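About Stalness

Stalness is an independent news and research service covering international crime, policing and the courts. We report on cases that cross borders: extraditions, disputed identities, deaths abroad, missing persons and the slow exchange of evidence between police forces that do not always want to talk to each other.

We publish one long report a week and a short daily note from Monday to Friday. Subscribers include newspapers, law offices, university departments and a good number of people who just want to follow a case after the front pages have dropped it.

How we started

Stalness began as a mailing list run by Italo Orlandini, who had spent most of his working life on the foreign desk of a regional paper. When the paper closed its foreign desk he kept his files and his phone numbers and went on writing. The first edition went to 31 readers. Most of them were former colleagues.

Erdal Aydoğan joined in the second year. He had worked as a court interpreter and later as a researcher on consular cases, where families try to find out what happened to a relative who was arrested or died in another country. He set up our records system and still runs it.

The name comes from the house where the first editions were put together. It has no other meaning, although people often ask.

What we cover

Most of our work falls into a few areas. We follow extradition hearings from the first request to the final order, including appeals. We report on inquests and forensic disputes where two or more governments are involved. We track missing persons cases that have been open in more than one country, and we write about the agreements that decide which police force can ask another for help.

We do not cover celebrity trials unless there is a cross-border question in them. We do not publish leaked autopsy photographs, and we do not name minors or victims of sexual offenses, even where local law would let us.

We also leave some stories alone for a time. If a family asks us to wait until relatives have been told, we wait.

The case archive

Our archive now holds 2,463 case files. A case file is a dated record of what was said in public, by whom and where it was said, with links to court papers where they exist. Each entry is marked as confirmed, claimed or disputed. When a police statement is later withdrawn, we keep the original entry and add the withdrawal beneath it, so that readers can see the order in which things were said.

The archive is open to subscribers at all levels. Researchers who need bulk access should write to us first, as we ask for a short outline of the project and a signed agreement on how personal details will be handled.

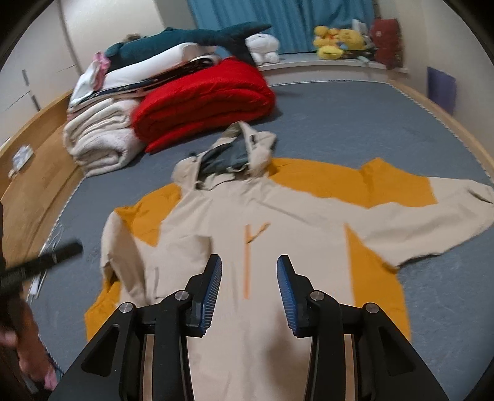
Older files are less complete than newer ones. Before we moved to the current system, many sources were kept on paper, and Erdal is still working through the boxes. A file with a gray marker beside its title has not yet been checked against the paper copy. Please do not cite those files without asking us.

How we work

Every report is read by two people before it goes out, and one of them must not have worked on it. Facts that come from a single official are described that way in the text. We use unnamed sources when there is a real risk to the person, and an editor has to know who the source is.

We translate most foreign-language documents ourselves. Where we rely on somebody else's translation we say so at the end of the report. If the wording matters to the case — a charge, a cause of death, the terms of a ban on travel — we print the original next to the English.

Corrections are listed on their own page and stay there. They are also added to the report concerned, with a line at the top.

Ollcombe and Sugden

In February we opened a second desk in Ollcombe, which handles the daily note and all court listings. The main office remains in Sugden, on the upper floor of the old grain exchange. Visitors are welcome by appointment. There is no elevator, so let us know if stairs are a problem and we will meet you on the ground floor.

Flosura

Flosura is our training program for reporters new to this kind of work. It runs twice a year and takes a small group through reading court papers, making records requests in more than one country, and speaking with families. So far 58 people have completed it. Places are free, but travel is not covered. Applications are by email with two samples of published or unpublished work.

Who pays for it

Subscriptions cover most of our costs. The rest comes from syndication fees and paid talks. We do not accept money from governments, police bodies or private security firms. Any single gift above $400 is listed by name on our funding page, and we return gifts from donors who do not want to be listed.

Italo and Erdal own the company in equal shares. Neither holds shares in any other media business.

Contact

Story leads and documents can be sent by post to the Sugden office or through the secure form on our contact page. Please do not send original documents. Questions about billing and passwords go to the Ollcombe desk, which is open on weekdays from 9 a.m. to 5 p.m.

Page last updated 04/03/2024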